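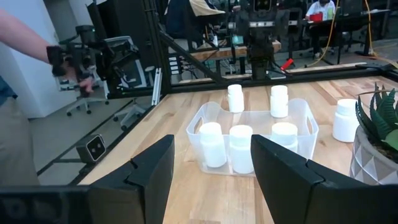
April, 9:40 am. Notes on the bottle bin, carried on from the last page.

Innes wants to know by the end of the month whether we keep the clear bins for the white screw-cap bottles or go back to the divided trays. I've taken over the bench part from Bo-ram, who is on the label job now. The question is plain enough: can a person at the bench get any bottle out and put it back without knocking its neighbours over, and does the bin stay tidy through a day of that.

Bin: clear plastic, rounded corners, handle notches in the rim. Supplier is Orker. It has no dividers, so the bottles stand wherever they're put. The Jisow trays had a fixed spot for each bottle, which everyone liked until the bottle size changed.

Layout for the morning: three bottles across the front, two at the back, one left out on the wood to the right, by the plant. The one outside is the one that gets moved. It goes in, another comes out, and we note what happens to the rest.

What I've seen so far:

- Front row is easy. Fingers go round the cap and the bottle lifts straight up.
- Back row is easy from behind the table and awkward from the front. You have to reach over the front bottles, and your sleeve catches the caps. Roll sleeves up or work from the side.
- Putting a bottle back in the middle of the front row is the worst of it. If the two beside it have drifted in, the base lands on a shoulder and everything shuffles.
- Empty bottles tip much sooner than filled ones. I should have expected that. Bo-ram's earlier sheet doesn't say which she used, so I'm not comparing against it until I've asked her.

10:25 am. Asked. Hers were filled, with dried split peas, because that was what was in the kitchen. The peas are in the cupboard under the sink in a bag marked Won. I've put the same amount in each bottle by eye and will weigh them properly once Zoia is finished with the scale.

Weighing done. Bo-ram's target was 163 g per filled bottle with the cap on, and I've matched it. One bottle had a cap that wouldn't seat, and the thread looked chewed when I took it off. Swapped the cap for a spare and the bottle is fine. Bad cap is in the scrap jar.

11:15 am. Filled bottles, same layout. Much calmer. You can nudge one with the base of another and it slides instead of going over. The floor of the bin is slick, though, and after a run of swaps the whole lot had crept to one end. Squared them up by hand and started again.

Tried a piece of the ribbed drawer liner from Hestden, cut to fit with the corners rounded off. It holds the bottles where they're put, but the edge curls up along one side and a bottle stood on the curl leans. Two strips of double-sided tape under that edge fixed it. Deok-su says the tape will let go the first time the bin is washed, and he's probably right. He has some thinner matting at home and will bring a piece in.

Gyu-bin had a go after lunch without being told anything except "put that one in and take a different one out". Went for the back left bottle first, from the front, and caught a cap with a cuff. So it isn't only me. On the second go Gyu-bin turned the bin end-on with the handle notches and worked down its length, and that was quicker. Worth trying as the standard way round. The bin would take up less of the table width too, which would please whoever has to share it.

On the plant: please leave it where it is if you're using the table. The leaves are spiky and I've already been got once on the back of the hand reaching for the loose bottle. I'd move it, but Zoia says it does well in that spot. Moving the loose bottle further forward is the simpler fix, and I'll do that for the next set.

Costs, for Innes. The order would be 300 bins if we go ahead, against 900 of the small trays to hold the same stock. I don't have the tray price after the size change and have left a message.

Still to do:

- [ ] Full set with the bin end-on, filled bottles, liner in
- [ ] Same again with Deok-su's matting
- [ ] Wash the bin with the liner taped down and see if it holds
- [ ] Go through the rest of the caps for bad threads
- [ ] Return the scale to Zoia's bench
- [ ] Tray price

4:50 pm. Stopped there. The peas stay in the bottles overnight, so please don't empty them.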